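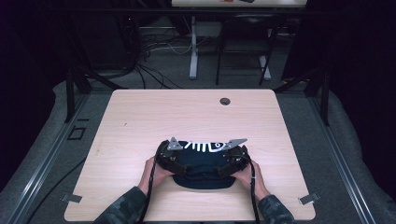 How do I get a navy cap clean without wrecking the white fish on it?

Posted by Anisa Sitompul in Laundry and Clothing Care

Hi all! I have a dark navy cap with a white fish skeleton across it (spine, little ribs, outlined head, the whole works) and I wear it pretty much from the first warm morning in spring until the end of September. It's my fishing cap, my mowing cap and my "I didn't wash my hair" cap, so you can imagine what the inside band is like by now. There's a salty tide line creeping up on the inside as well, just over the band.

I've never washed it. I'm scared of two things. One, the navy fading to that sad purplish gray, because I had a black one go brown on me years ago. Two, the fish cracking or turning blue. It's printed on, not stitched, and right now it's still really bright and I'd like to keep it that way.

My sister says top rack of the dishwasher. My neighbor says never, ever get a cap wet. I paid 55 dollars for it at the Skirkwood outdoor show so I'd like to hear from somebody who has done this before I do anything dumb. Also, how do you dry one so the front doesn't go floppy? Thanks!!

Mawar Sembiring

Please don't do the dishwasher! I did that to a cap of my husband's and the brim came out with a wave in it like a potato chip. Dishwasher detergent often has bleach in it too, and that's the last thing you want near navy.

What I do now, and I've washed a lot of caps (three boys, all baseball):

Check the brim first. If it's an old cap it could have cardboard in there, and then your neighbor is right and you should only dab at it. Flick it with a fingernail. Plastic sounds kind of clicky and cardboard sounds dull. A cap from an outdoor show is most likely plastic, but check anyway.

Test the dye. Damp white cloth, tiny drop of dish soap, rub somewhere inside where it won't show. If you get a lot of blue on the cloth, keep the whole business short and don't soak.

If it passes, fill a basin with cool water and a small squirt of mild liquid detergent. Swish the cap around, then go at the sweatband with an old soft toothbrush. That's where nearly all the dirt lives. For the salt line I wet the whole panel, not only the line, or you end up with a new ring next to the old one. Leave the brush away from the fish and just use your fingertips there.

I let mine sit 20 minutes at the most. Rinse in cool water until it runs clear and don't wring it. Press it in a towel.

For drying, I stuff the crown with a small rolled-up hand towel (a white one, because colored towels can leave lint or dye) and set it brim forward on a table near a fan. Out of the sun! Sun is what fades navy. I give it overnight and swap the towel once when it gets soggy.

Katsuhiko Tsuji

just throw it in the wash, cold. mine has been through a hundred times and its fine. its a hat

Zewditu Mamo

I'd go with Mawar's way. A couple of things I'd add from my own mistakes.

Skip the oxygen powder on a print. I used it on a cap with a white logo and the logo started lifting at the corners. Maybe I mixed it too strong, I don't know, but plain detergent had been working fine up to then.

No hairdryer either, at least not on hot. I got impatient before a trip to Zivcombe and the print went tacky and picked up fuzz that I never got off.

For the shape, an upside-down bowl works if you have one the right size. Mine is a plastic mixing bowl and I put it up on a jar so air can get underneath. Check the front panel while it's still damp and smooth it with your palms, and curve the brim a little with both hands if it has flattened out. It dries however you leave it.

And once it's clean, wipe the band with a damp cloth after a sweaty day. I keep one by the back door and it takes 2 minutes. I only do a full wash at the end of the summer now.

Anisa Sitompul

Thank you!! Did the fingernail thing and it's clicky, so plastic I think. Hardly any blue on the cloth. I'm going to try the basin tonight and I've already picked out a bowl. Katsuhiko, I admire your courage but I'm not ready for that.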